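3.2. Terminales de cobro y puntos de atención

La cadena Liltwood sustituyó en diciembre las cajas fijas de 2 de sus tiendas por terminales de mano con lector de tarjetas. El programa de venta, Oyelaran, se mantuvo sin cambios en el servidor; solo se reescribió la capa de presentación para adaptarla a la pantalla vertical. Ezeani y Ajayi describen en un trabajo previo la arquitectura del servidor, por lo que aquí nos limitamos al comportamiento del terminal.

Se registraron 3736 operaciones de cobro en la tienda de Wurport. De ellas se descartaron las devoluciones y los cobros iniciados en un terminal y terminados en otro, que el registro duplica. El tiempo de respuesta se midió desde la lectura del último artículo hasta la aparición del importe total, con una mediana de alrededor de 890 milisegundos. La impresión del recibo quedó fuera de la medida porque la impresora es compartida y su cola depende del número de empleados en turno.

Los artículos pequeños se leen de uno en uno. En cestas de plástico con paredes ranuradas, como las de la figura 4, el empleado debe sacar cada pieza y orientar el código hacia el lector.
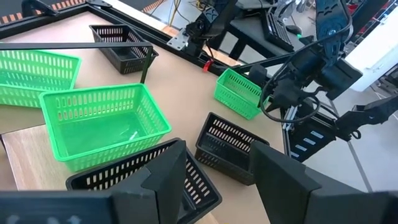 Figura 4. Cesta verde con un objeto pequeño de plástico transparente en el fondo y cesta negra, sobre una mesa de madera clara.

3.3. Pérdida de conexión

El terminal conserva en memoria un máximo de 50 operaciones sin confirmar. Al alcanzar ese límite bloquea los cobros con tarjeta y admite solo efectivo hasta recuperar la red. En la tienda de Odo el bloqueo se produjo por la tarde, con el punto de acceso del almacén apagado, y los empleados volvieron a la caja fija de reserva.

La sincronización posterior sigue el orden de llegada al servidor, no el de cobro. Esto altera la numeración de los recibos y obliga a conciliarlos al cierre. En la versión actual de Oyelaran la conciliación es manual.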